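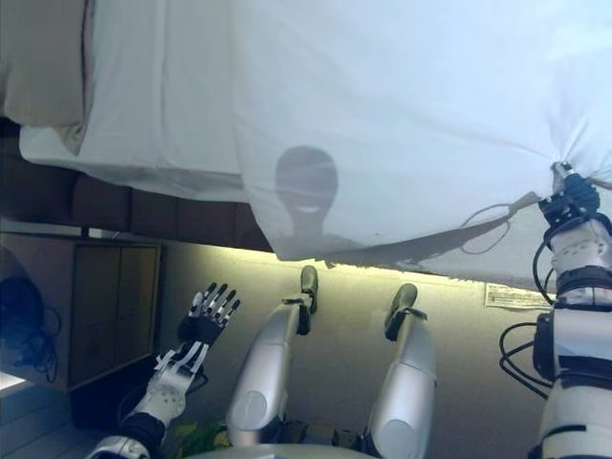

*Fig. 1. A thin white sheet, held up by one corner.*

**Bed linen and water use in small guesthouses**
Agustina Aravena and Emiliano Sosa, project report, 15 Jun 2023

In our town the summer is dry and the guesthouses are full. We wanted to know how much washing could be saved if sheets are changed only when the guest asks. Two houses agreed to help us, Kokerum and Storora. Both wash with their own machines in the basement.

We read the water meter of the laundry every morning before breakfast. Mrs. Dymphna Daly at Storora wrote the numbers for us on the days when we had exams.

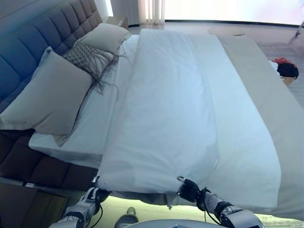

*Fig. 2. Bed with white duvet and upholstered headboard.*

In the first period all the beds were changed daily, and Kokerum used 500 liters per day. In the second period a card was put on the night table, and the guests could leave it on the pillow if they wanted fresh sheets. The use went down to 226 liters. At Storora the meter was replaced in the middle of our work, so we can't compare the two periods there.

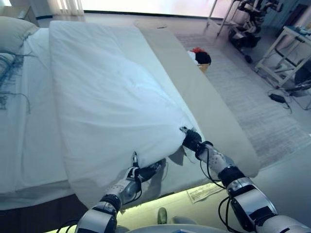 Page 2

We also gave a short questionnaire to 50 guests. Most of them found the card easy to understand, but several asked for it in larger letters. Duvet covers were not part of the study, and we would like to include them next year.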